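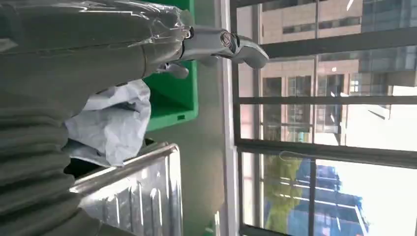

Section 2: Setting up your Cistau anniversary letter box

Congratulations on your anniversary, or your engagement, or whichever happy occasion brought the letter box into your home! The idea is a simple one. You each write a letter now, you lock them both away, and you read them together when the date you've chosen comes round. Do set aside an unhurried evening for it, with the phones in another room and a pot of tea within reach.

Before you start, check that you have the box, both keys, 22 sheets of writing paper and the envelopes. If anything has gone astray in the post, write to Emiliano Nieto at our Bornside shop and he'll send it along.

1. Agree on your opening date. Most couples choose their next anniversary, but a birthday or the day you first met will do nicely too.

2. Turn the date wheels inside the lid until your day and month line up with the small heart. The wheels are a little stiff when new, so go gently.

3. Take half the paper each and go off to separate rooms. Write whatever you like – a favourite memory, something you've been meaning to say thank you for, a trip you'd still love to take. There's no need to fill every page, and crossings-out are part of the charm.

4. Fold your letter once, slip it into its envelope and write your sweetheart's name on the front.

Note: If you're stuck for a beginning, the Sotomayor prompt cards (sold separately) have some lovely openers on them. So does an old photo album, come to think of it.
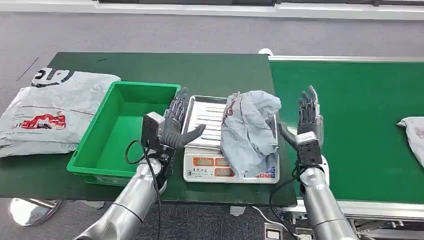 5. Lay both envelopes flat in the box, along with any small keepsakes. Ticket stubs, pressed flowers and ribbon all travel well through a year.

Caution: Please leave out fresh flowers, chocolates and anything scented with oil. They will mark the paper and spoil the lining.

6. Close the lid and press until it clicks, then turn both keys together. Each of you keeps one, so neither can peek without the other knowing.

Caution: Don't force the keys. If they won't turn, lift the lid and look for the corner of an envelope caught in the hinge.

7. Put the box somewhere dry, out of direct sun. A wardrobe shelf is ideal.

8. Fill in the reminder card and post it to our Cutgate address. We'll send you a note in the mail 8 days before your opening date, which leaves time to book a table or find a babysitter.

Note: If you move house, let us know your new address so the reminder can follow you. Replacement keys are covered in Section 4.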